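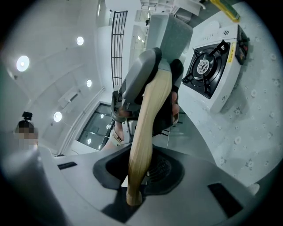 I've been using the Altix portfolio tracker since December, and a few of you have asked for my thoughts, so pour yourself a cuppa because I do go on a bit.

I keep a modest mix of coins, mostly bought in dribs and drabs, and until this summer it all lived in a spreadsheet my cousin Maya Haddad built for me (bless her, it had 40 tabs). Altix pulled in my trades from Podosham without a hiccup. Bitar was fussier. It took three goes, and 30 of my older transfers came through labelled as sales, so I had to fix every one by hand with the kettle on.
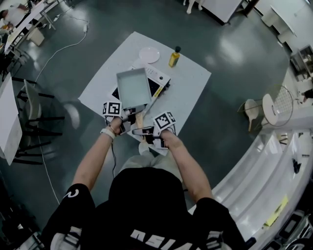
Price alerts are my favourite part by a long way. You pick a coin, set a level, and your phone buzzes when the market gets there, even if you're nowhere near a desk. I'm usually in the kitchen of an evening, and with both hands busy over an induction cooktop and a spatula on the go, I'm not about to sit and stare at a candle chart! The alert colours are easy to read from across the bench, too – green for up, red for down, and you can swap them if you like.

The tax report is decent. Mine came to 2694 lines, mostly tiny staking rewards, and my accountant was able to open the file first go. I'd love to see cost basis grouped by wallet, and the Iron plan, the cheapest one, really should include more than one exchange.

Would I pay for another year? Yes, I think so, though I've kept Maya's spreadsheet as a backup and still update it when I remember.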